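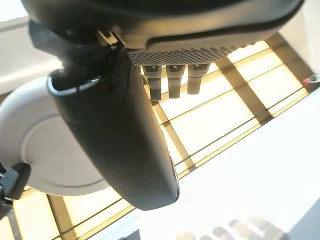
Notes for the Usley workshop evening - Tuesday, keep it under 20 minutes!

1. Hello and how we got here
Say hi, thank the workshop for the bench space (and the biscuits). The build is called Hulesura, it has two arms and it's meant to do the washing up. I started it at home and moved it over here in May when I ran out of floor. Ask who hates loading the dishwasher - hands up, wait for the groans.

2. The arms
Silver and white segments, black joint rings, a black hand on the end of each. Own up about the cables. I keep meaning to tidy them and then I go and move a joint instead, so they still loop all over the place on the right arm. Mention the Eltton connectors, which I'd buy again, and the Kokkinos ones, which I wouldn't.

3. The kitchen job
Left hand up by the sink, right hand at the edge of the dishwasher rack, two plates standing in it. Let people look for a bit before talking! Then explain why we stick to plates for now: cups are a whole other evening.

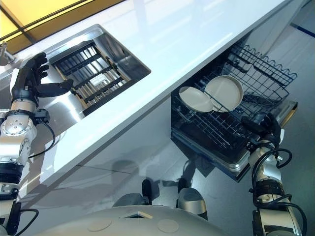 4. What it cost
About 2000 pounds so far, spread over far too many small orders. Another 200 put by for spare fingers. Questions, then kettle on.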